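December, half past five

Spent most of the day on the handling rules for the sandwich cell. Alistair Buchanan wants them on one side of paper before anything goes to Dedanlow, and my draft ran to 67 lines.

Rule 7 took the whole morning. It says the fingers stop clear of the food and wait before closing. Halliday's version leaves out the wait. I put it back in.

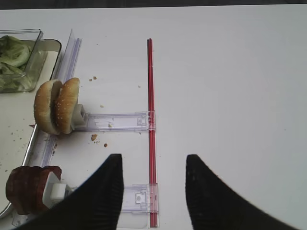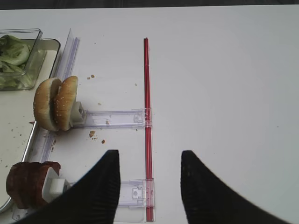

Bun in its white holder, crumbs on the table.

The crumbs need a rule of their own. Rollia's sheet says wipe down at the end of a shift, which I think is too late with open food beside the rail. I've written "between runs" and expect an argument.

We also settled the log. Every stop gets a line, with initials, even if the arm restarts by itself. There were 145 entries last month and plenty had no initials at all.

Still to do: glove changes, and who is allowed to clear a jam. Must ring Zurkance about the cleaning fluid in the morning.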